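PRESS RELEASE
For immediate use

Fitow opens a spare parts counter in Drilach, and yes, you can buy just the one screw

By Fatos Vukadinović, founder, Fitow

I've been trying to write this for a week and Beat keeps telling me it needs to sound more like a proper press release, so let me get the proper bit out of the way. Fitow, the small appliance repair shop in Drilach, is opening a walk-in spare parts counter on the ground floor of the old Krasniqi building in January. It will sell single parts over the counter for fans, hairdryers, hand mixers, coffee grinders, vacuum cleaners, sewing machines and most of the other things that sit in a kitchen cupboard with a frayed lead wrapped round them. You don't need an account, you don't need to be in the trade and there's no minimum order.

There, done. Now I can tell you what it's really about.

We have been mending small appliances for other people since before I had grey hair, and the thing I hear most across the bench is "I'd have done it myself if I could have got the part." I believe it, too! People in this town are handy. They put up their own shelves and bleed their own radiators, and then a two-piece plastic clip snaps inside the vacuum and the whole machine goes to the tip, as the clip only comes in a bag of fifty from a warehouse three countries away, with delivery that costs more than the bag. I have bought those bags. I have drawers full of those bags. It seemed daft to have forty-nine clips in a drawer on my side of the bench and somebody throwing out a good vacuum on the other side of it.

Last year we did 1566 repairs. I went through the job cards with a pot of tea over two evenings, and what struck me was how ordinary the faults were. Switches, leads, brushes, belts, thermal fuses, a lot of blocked filters. (Please do clean your filters. I'll say it again further down.) Plenty of those jobs were ten minutes of work, and the customer had already worked out what was wrong before they came through the door. What they wanted from us was the bit.

So the counter will open with 400 different parts in stock. That isn't everything, and I'm not going to pretend it is. It's the ones that came up again and again on the job cards, and we'll add to them as people ask. If you want something we haven't got, we'll write it in the book, and when enough of the same request turns up we'll order a bag and split it. If you're the only person who wants it we'll still try, though I can't promise you a price until I've made a phone call.

What you'll pay

Beat Pichler, my business partner, did the pricing, and I'm glad it was him as I would have given half of it away. Single parts are sold at the price we'd charge on a repair, with nothing added for selling them loose. Screws, clips, washers and rubber feet are in the pick-and-mix drawers at the end, and you pay by the scoop. There's a small scoop. Bring your own jar if you like.

Used parts, pulled from machines that were past saving, are on the lower shelves and cost half of what a new one would. Every electrical part on those shelves has been tested on our bench, and the label says who tested it and on which day. If it fails within the month, bring it back with the label and we'll swap it or give you your money back.

"I wanted a price list that somebody could read while standing up with a bag on their arm," Beat says. "One column, big type, no codes. If you tell us it came off a mixer and it was round, we can probably work out the rest between us."

He's being modest. He can tell a good many motors apart by the noise they make when you turn the shaft, and it is a slightly annoying thing to share a workshop with.

A word about motors and boards

The question I've had most since we put the notice up in the window is whether we'll sell the "serious" parts, by which people mean motors and circuit boards. We will. Small motors are often the easiest thing in the machine to change: two wires, two screws, and a bit of patience getting the old one out of its seat. The trick is matching it. Voltage, shaft diameter, shaft length, which way it turns, and what sort of plug is on the end of the lead. Bring the old one with you, still wired if you can manage it, and please don't cut the connector off. I know it looks tidier. It makes our lives so much harder!

Boards are a different matter. If a board has failed then something usually made it fail, and putting in a fresh one without finding the cause is a good way to buy two boards. We'll sell you one, but expect one of us to ask a nosy question or two first. Have a look for a bulging capacitor before you do anything else, and keep the board on clean paper or a dry tea towel while it's out of its housing.
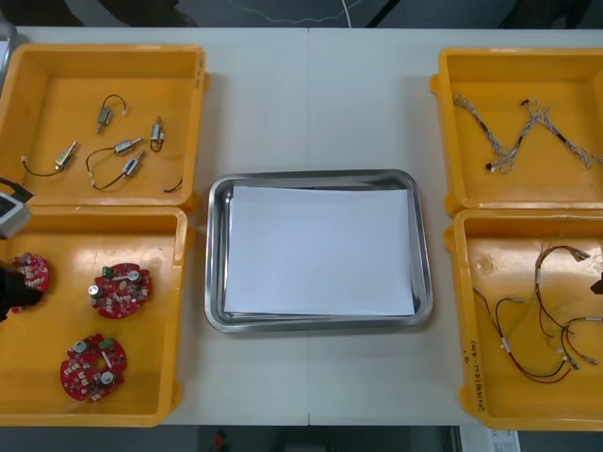

Small motors with their leads still on, in a yellow tray.
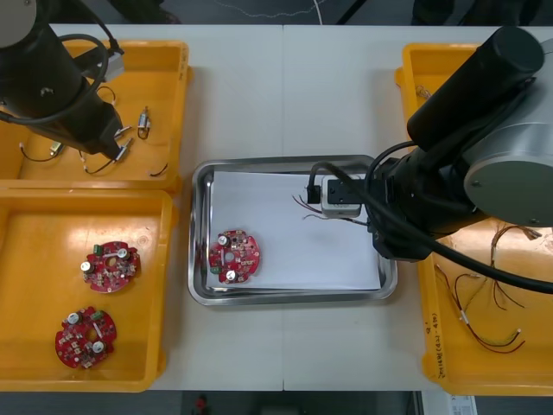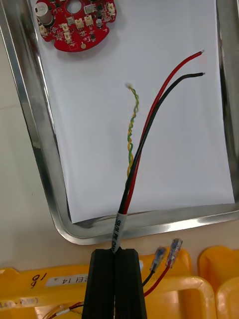 A red circuit board on white paper in the steel tray.
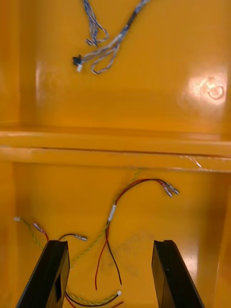
Anything with a mains lead gets the same speech from me, so you may as well have it now. Unplug it. Then leave it unplugged for a good while before you take the cover off, and if it's a microwave, don't take the cover off at all. We won't be selling microwave internals over the counter, to anyone, however nicely they ask. The same goes for anything with gas in it. Bring those to the bench, or to somebody else's bench, I truly don't mind whose.

The building

Older readers will know the Krasniqi building as the place with the green doors behind the bus station. It went up in 1876 as a button works, and later it was a wool shop, a driving school and, for one very odd winter, an indoor crazy golf course. We found a golf ball behind the skirting when we put the sockets in. The front room has tall windows on the street side and a stone floor which is beautiful to look at and bitter to stand on, so I've bought us both a rubber mat.

The counter itself came out of the old haberdasher's and still has the brass measuring rule let into the edge. I'm ridiculously pleased with it. If you want a length of flex, we'll measure it on that.

There's level access from the street through the left-hand door. The right-hand door has a step and sticks in damp weather, so ignore it. You can park a bike in the passage at the side. There's no car park, but the bus stops practically on top of us, and if you've got something heavy you can ring ahead and one of us will come out with the trolley.

The Arnutell sheets

Alongside the parts we're bringing out a set of printed repair sheets under the name Arnutell. There are 37 of them to start with. Each covers one job on one sort of machine (changing the brushes in a vacuum motor, say, or fitting a new lead to a table lamp), printed on both sides of a single sheet, with drawings and a list of the tools you'll need. They're free to take if you're buying the part, and they cost the same as a newspaper if you aren't.

I drew them myself, and a retired schoolteacher who had never opened an appliance in her life tried out every one at my kitchen table. Where she got stuck I did the drawing again. The hand mixer sheet went through so many goes that I now see beater sockets in my sleep. Sheet twelve still has a spelling mistake on it, which we spotted after the printing, and I'd rather you had it with the mistake than not at all.

We've kept them on paper on purpose. You can prop one up against the kettle and get oily thumbprints on it, and it doesn't switch itself off halfway through a step.

What isn't changing

The repair bench carries on just as it was. If you'd sooner hand the thing over and come back for it, please do, we're very fond of the work and it pays the rent. Jobs handed in at the counter will go in the same queue as the ones handed in at the bench, and the estimate is still free. Knife sharpening stays on Friday. Beat has asked me to add that we don't do phones, and that we have never done phones.

And the filters! Vacuum, hairdryer, tumble dryer, fan heater. If there's a mesh or a sponge or a grille that air goes through, it wants cleaning, and a good few of the "dead" machines I see are just wheezing. Look there before you spend any money with us.

Opening

The counter opens its doors at nine in the morning and shuts at half past four, with a break over lunch when we eat our sandwiches. It will be closed on the days we go out collecting, and we'll put those up in the window a week ahead. On opening morning there'll be coffee from a machine which has been through our own workshop twice, and anyone who brings in a broken appliance can have it looked over on the spot at no charge, up to the point where my voice gives out.

Journalists are welcome to come by before we open and have a rummage. Either of us will happily talk, though Beat is better before noon and I'm better after it. If you'd like a set of the Arnutell sheets to look through, ask at the shop and we'll put one in the post.

Contact: Fatos Vukadinović or Beat Pichler, Fitow, Krasniqi building, Drilach

ENDS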